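August 24, 2018

Back from the Skadville job with the truck still half loaded. I left the compaction molds and the rammer in the bed and brought in only the cores and the sample bags, which need to be logged before anything else gets done. There are 12 bags from the fill on the north side and 2 from the old ditch. The ditch material is a fat gray clay and I expect it will take a full day to dry in the oven.

The crew had put down another lift before I got to the site, so I tested what I could reach. The sand cone gave me trouble at the second spot. A roller was working one lane over and the vibration settles extra sand into the hole, so I had to ask the operator to stop while I ran it again. He was fine about it. The second reading came out lower than the first, as it should have, and I threw the first one away and wrote down why.

Density was good everywhere except next to the culvert. They can't get the big roller in there and had been going over it with a plate, in lifts that were too thick for a plate. I told the foreman it would have to come out and go back in thinner. He didn't argue much. I'll need to go back and test it again, probably in the first week of September if the rain holds off.

The shaker was running when I got back to the lab. It is the Celtine, the older of our sieve shakers, and the clamp on the lid is slipping again. I tightened it and put a strip of rubber under the bar, same as last time. The fine sieves need replacing too. The No. 200 has a small tear near the rim, and I don't want to sign anything that has gone through it. I pulled it off the stack, tagged it, and ran the Grudska sand over with the spare. That cost me most of the afternoon.

The Grudska sand is cleaner than what we were sent in the spring. I started with 262 grams, dry, and lost next to nothing in the wash. If the rest of the pit is like that they can use it for bedding without any trouble. I still want a second sample from the far end before I write it up. 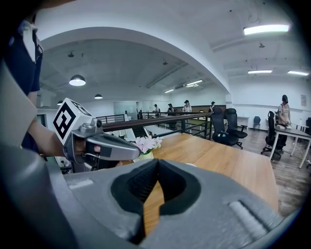 Last changed: August 24, 2018

Called Tomoana about the calibration on the load ring. They want it shipped in its own case, with the old certificate in the box, and they won't give a date until they have it on the bench. I said I could do without it until the cylinders come due. The spare ring reads fine at low loads but I don't trust it past 80 percent of its range, so the hard rock cores will sit on the shelf.

Things left for the morning: weigh the ditch clay, wash out the sand cone jar, order the sieve. I also have to find the key to the moisture room. It was on the hook when I left for Skadville - it isn't there now, and it isn't in the truck.

Ate late. My knees are sore from kneeling on gravel and I should put the foam pad back in the truck.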